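Balcony and Patio Forum > Furniture and Repairs > White plastic chair, old and chalky - clean it or paint it?

lammers_garden
Member, 13 posts

Good evening all. I have a white plastic chair with slats in the back, and also a white stand on poles with a low tray. Both came from my aunt when she left her apartment in August. I put black plastic sheet on the tiles, so I can work indoors without making the floor dirty. My question is in which order I should do things, and if paint is a good idea at all for this kind of plastic. 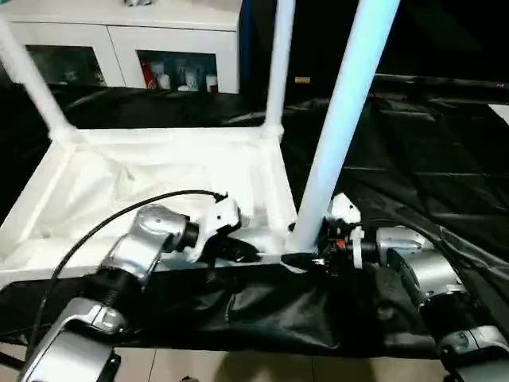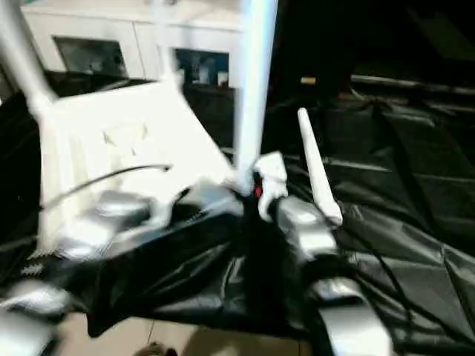
First the stand with its tray, then the chair tipped at an angle.

The chair feels like chalk when I rub it with my hand. The stand is smoother. I have bought one can of Ekton spray for plastic, but I did not open it yet.

Hậu Lương
Member, 487 posts

Do not open it. Return it to the store if you have the receipt. I painted four chairs of this type and after one summer the paint came off on the seat and on people's pants. The chalk is old plastic from the surface, you must take it off first. Use warm water, dish soap and baking soda, and a brush with soft hair for the gaps between the slats. Then see how white it becomes.

wenix60
Member, 60 posts

I disagree with Hậu a little. Paint holds well if you sand before. I used paper number 400, wet, and after that two thin coats. My bench is three years outside now and only the front edge is worn. The mistake is usually one thick coat.

Hậu Lương

A bench in the shade or in the sun? Mine stood in full sun all day.

wenix60

Under a roof. So maybe you are right for the sun, I did not think about this.

Ingeborg Baumgart
Moderator, more than 3,000 posts

Please keep the two pieces separate in your answers, they are not the same job. On a chair a person sits and rubs, on a stand nothing rubs. I would wash the chair and leave it without paint. The stand you can paint if you like.

Two questions to lammers_garden. Is the white lining in the tray something you want to keep? It looks quite crumpled, and I would take it out before you clean the tray. And do the poles come out from the tray? It is much easier to wash the poles separately in the bathtub.

One more thing about the black sheet. It becomes slippery when it is wet with soap. Put old towels on it where you stand.

lammers_garden

Thank you all. The lining I can throw away, it was only there against dirt from flower pots. I tried to pull one pole and it moved a little, but I was afraid to break the joint.

zella_m
Member

Try to warm the joint with a hair dryer for one or two minutes and then turn it, do not pull. This worked for my shelf, but I don't know if yours is made in the same way.

wenix60

Careful with the hair dryer, some of these plastics become soft and then the hole is oval forever. I would use only warm water.

UPDATE FROM lammers_garden

I washed the chair two times with soap and baking soda. The seat is much better, the back still has a gray shadow between the slats - maybe a toothbrush will reach there. Two poles came out with warm water and the third one did not want. Does somebody know if a little cooking oil can damage the plastic?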